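Covering and Marking a Work Surface

Workshop notes, revised 30/01/2018
Compiled by Athina Tsoukalas

These notes apply to benches, folding tables and sections of floor that are used for glue, paint, small assembly or sorting. A disposable covering protects the surface below. A tape grid on the covering helps to keep parts in order and to place the same item in the same spot each time.

Choosing a covering

Corrugated cardboard takes knocks and absorbs a fair amount of liquid before it passes through. It suits heavy items and anything with sharp feet. Its drawbacks are the fold lines of the original box, which stay as low ridges, and the open flutes at a cut edge, which collect dust and filings.

Heavy kraft paper lies flatter and comes in long rolls, so a large surface can be covered with few joints. It tears under a dragged clamp. Use two layers where anything heavy will be moved, with the grain of the second layer across the first.

Plastic sheet stops liquids completely. It is slippery, and wet glue spreads on it instead of soaking in. Keep it as an under-layer if the bench top has to stay dry.

Do not use newspaper under pale wood or fabric. The ink transfers.

Preparing the surface

Clear the surface and scrape off old glue with a plastic blade. Wipe with a damp cloth and leave for 30 minutes. Tape does not hold on a damp or dusty edge.

Cut the covering slightly larger than needed. Trim after it has been fixed down. A dull knife pulls the paper face away from the fluting and leaves a ragged edge, so change the blade before the long cuts.

Fix from the center outward with double-sided tape. Press out air toward the nearest edge. Fixing the four corners first traps a bulge in the middle that cannot be removed later.

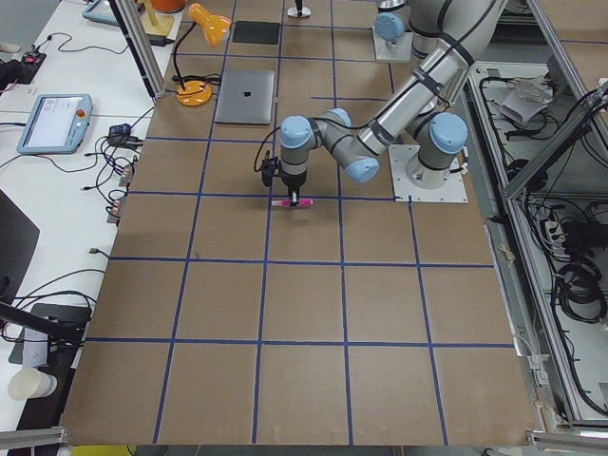 Blue tape laid lengthwise and crosswise over brown cardboard.

Laying out the grid

1. Mark a base line along the longest straight edge. Do not assume that the edge of the cardboard is straight. Use a metal rule or a snapped chalk line.
2. Set one crosswise line at 90 degrees to the base line. Check it with a large square.
3. Mark the cell spacing along both lines in pencil. Measure every mark from the same starting point. Stepping from one mark to the next adds up the errors.
4. Lay all the lengthwise strips, then all the crosswise strips.
5. Check one cell by its diagonals. Both should be the same. For a cell with sides of ten centimeters, the diagonal is 141 millimeters.

Decide at the start whether the pencil line is to be the center of the tape or one side of it. One side is easier to see while working. Keep to the same side throughout.

The Stosdale bench that was used to test these notes has a usable depth of 537 millimeters, which does not divide evenly into convenient cells. The remainder was left as a plain strip at the back and used for bottles. A remainder at the front is a nuisance, as it shifts every cell out of easy reach.

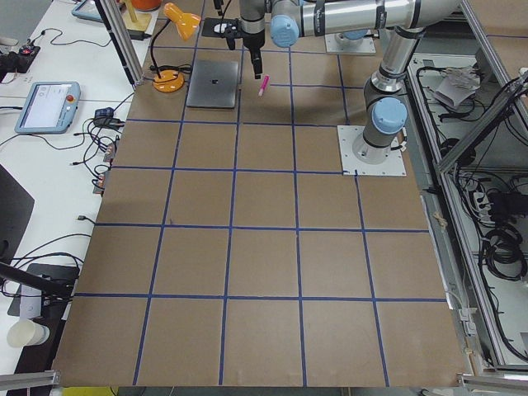
Grid on cardboard. Faint creases and seams remain visible in some cells.

Tape

Painter's tape is adequate for most work. It shows up well on brown board and lifts without taking much of the face with it. Masking tape is cheaper but goes brittle near a heater. Vinyl floor tape lasts longest and stretches when pulled, so unroll a length first, let it relax, and lay it without tension. Stretched tape creeps back and leaves gaps at the ends.

Cut the ends with a knife. Torn ends lift first. Where strips cross, rub the overlap down with the back of a spoon.

Areti Chrysikopoulos recommends running each strip over the edge of the bench and fixing it to the underside. On a floor, run it past the covering by a hand's width. 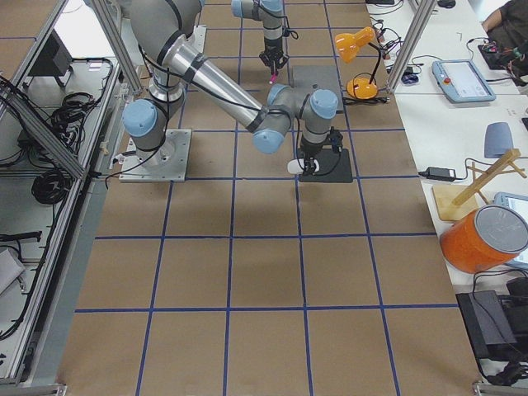 Large cells are quicker to lay than small ones and are enough for sorting, staging and drying. They are less useful for fine work, where an item may sit anywhere within the cell and still count as in place. A separate pad solves this without more tape. A flat black square of the kind lying on the grid in the photo makes a clear target, and a small white item stands out against it far better than against brown paper. Choose a pad with a matte face. Fix it with two short pieces of tape if it has to be found again in the same position, or leave it loose if it will be wiped often.

Labeling

Letters along one side and numbers along the other are sufficient. Write on a separate piece of tape placed outside the grid, so that the label can be replaced without disturbing the line. Felt pen on cardboard bleeds along the fibers and cannot be removed.

Hafþór Brynjólfsdóttir keeps a paper copy of the grid at the same proportions and writes on it what belongs in each cell. This is useful for long repairs that are put away and taken out again.

Care and replacement

- Brush the surface daily. Grit under a workpiece will scratch it.
- Blot spills at once. Rubbing raises the paper face.
- Cut out and patch single damaged cells. Set the joints of the patch under the existing tape lines.
- Replace the whole covering when it no longer lies flat.

To remove tape, pull it back low over itself, slowly. In December, or in any unheated shop, warm it first with a hair dryer on the low setting. Adhesive left on the bench top comes off with cooking oil, followed by dish soap and water. Test oil on bare wood first.

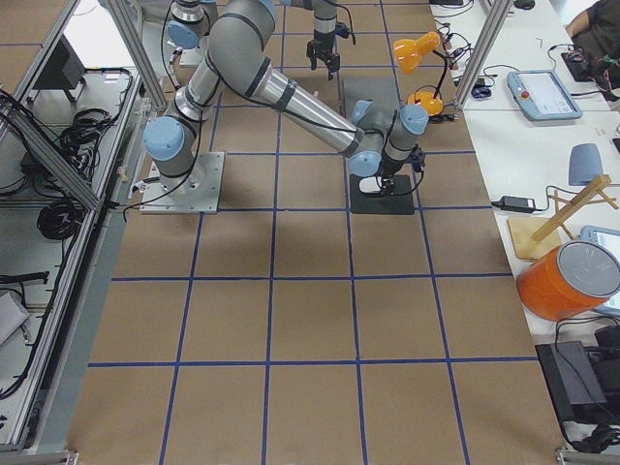
Straight blue tape lines dividing tan-brown paper into squares.

Storage of spare material

Stand rolls of kraft paper on end. Rolls stored on their side develop a flat spot that shows as a wave at every turn. Store cardboard sheets flat, off a concrete floor, with a board on top. Keep tape in a closed bag; dust on the side of the roll ends up along both edges of the strip.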